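14 comments | 2 shares

prurkix_porch
Did anybody else get stuck behind the march on Galbraith Avenue last night? I was coming home from my sister's with a casserole on the seat and sat there close to an hour, and I have to say, everybody I rolled my window down to was just as nice as could be. The radio said 300 people. I'd have guessed a lot more!

zellel352
Glad you made it home okay (and the casserole too). I was in it, back by the library, and one of the organizers told us 2,000. I do think the city should answer for closing the Tronalon Street shelter in November with hardly any notice, and a letter wasn't going to do it, we've all written letters.

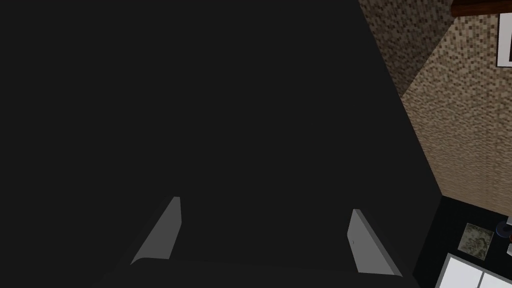 posted by galbraith_gran, 9:40 pm

I love you all dearly but I can't agree on this one. My husband's dialysis ride had to go clear around by the river, and he was worn out before he even got there. March on the sidewalk, march in the park, I'll bring the coffee myself. Blocking the avenue hurts folks who never had a vote on that shelter.

zellel352
I'm so sorry about your husband, I mean that. We did open a lane when an ambulance came through, but a ride van wouldn't have had a siren, and I hadn't thought about that. I'll bring it up before the next one.

prurkix_porch
Were there arrests? My neighbor heard 2, over by the bus depot.

galbraith_gran
I heard the same, both let go by midnight. And thank you, zellel, that was kind. He's resting fine today and wants to know what was in the casserole.

prurkix_porch
Chicken and wild rice, hon, I'll send the recipe.

Last updated 8:15 am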